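How to fold and roll small towels so they stay put

Updated Sat 24 November

Quick one. Small towels, the striped grey sort you use for dishes or the gym or wiping the dog. Two methods, flat fold and tight roll. Same towel does for both. Do it on a table, not the bed, a bed is too soft and the edges wander off on you.
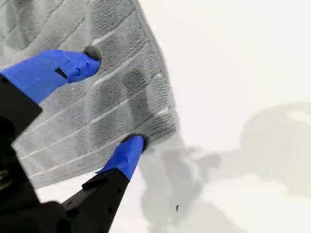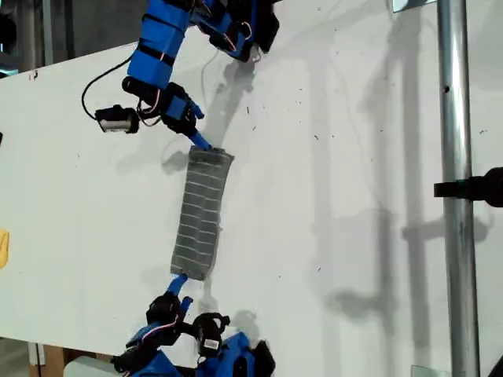
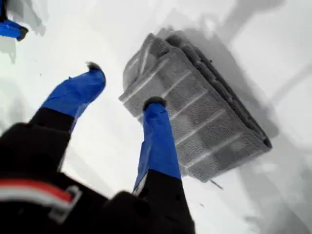 Grey striped towel, from top to bottom: the hem side, held up as a roll, folded on the white table.

What you need

Towels, clean and properly dry. Damp ones go musty in the drawer.
A flat table, wiped down.
A drawer, tub or basket to put them in.
Elastic bands if you're packing for a trip. Optional.

Before you start

Shake it out. Hard, one good snap by the hem. Lay it down and smooth from the middle out to the edges with the flat of your hand. Find the hem, the thicker strip. If one end's been stretched in the wash, tug the other end a bit till they're close. Won't be perfect. Fine.

Check the corners too. They like to tuck themselves under and then you get a lump you can't find later.

Method 1: flat fold

1. Long side facing you.
2. Left edge in to the middle, right edge over the top of it. Thirds, more or less.
3. Press down. Stripes help heaps here, if they're running crooked your fold is crooked. Undo and go again.
4. Fold in half from the bottom up.
5. Half again if your drawer's shallow.
6. Turn it so the fold faces you and the loose edges face the back.

Stack no higher than 14 or the pile leans and takes everything with it. I've got a Traveo tub that takes 4 across standing on edge, which is neater than a stack and you can pull one out without wrecking the rest.

Method 2: tight roll

1. Fold in half lengthways, hem to hem.
2. Turn one short end over by a couple of fingers' width. Gives you a firm core.
3. Roll away from you. Both hands, thumbs underneath, keep it snug. Stop every few turns and push the sides in level.
4. Last bit, pull it taut and press the end down.
5. Stand it up. If it topples or the middle pokes out, its too loose. Unroll, redo.

Ends will look a little ruffled on a fluffy towel, nothing to be done about that. Put the neater end up.

For travel put a band round the middle, and pack rolls along the sides of the bag where the gaps are. Shoes in the centre, towels round them. I did a whole Kirnora duffel like this in July and it zipped up first go.

Which one

Drawer: flat. Basket on a shelf: roll. Caravan or boat: roll, always, flat stacks slide about. Linen cupboard you share with other people: flat, beacuse they'll only shove things in anyway.

If it goes wrong

Roll keeps opening. The core wasn't tight. Start from step 2.
Fold's puffy. Lean on it for a few seconds, forearm not fingers. Microfibre springs back more than cotton does.
Edges don't meet. Towel's shrunk on one side. Put the bad edge inside where it wont show.
Roll's fatter at one end. You're pulling harder with one hand. Swap which end you start from.

Washing, while I'm here

Skip the fabric softener, it makes them slippery and they soak up less. Warm wash, line dry, bring them in before the evening damp. Fold the same day. Leave them in the basket overnight and you'll be smoothing out creases for ages.

Bath sheets are a different job, too long for the roll. I'll do those next, along with fitted sheets if I can face it.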